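Search this site Search Go

Visit to the Plorkeo test shop, May

We got to Plorkeo a little after 9 in the morning and went straight to the bin picking cells. The shop is comparing two grippers, the Aditz and the Donati, on the same job: pulling colored blocks out of a deep metal bin. Each gripper gets 300 picks, then they swap.

The arm is a KUKA with the hoses run down the outside. Blocks lying out on the bin floor are the easy ones. The ones up against the wall are what the test is for, and a slim gripper has more room to get in beside them.
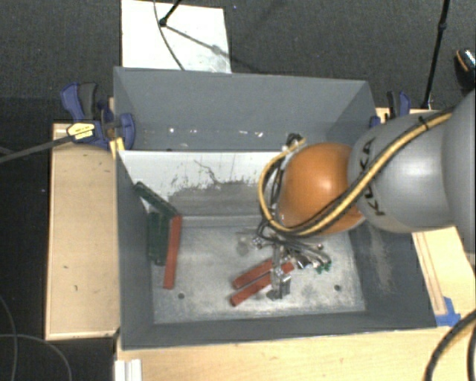 Cinzia Benedetti said the wall picks made up 36 of the misses on the Donati, and that she would sooner change the approach angle than the fingers. She also wants a stiffer mount before anyone compares cycle times.

Swapping tools took longer than I expected, mostly on account of the cables. The Tirau controller kept its settings through the change. Their log stood at 3,320 picks when we left, with the second Aditz run still to do. Parking is behind the building, and the gate closes at 5.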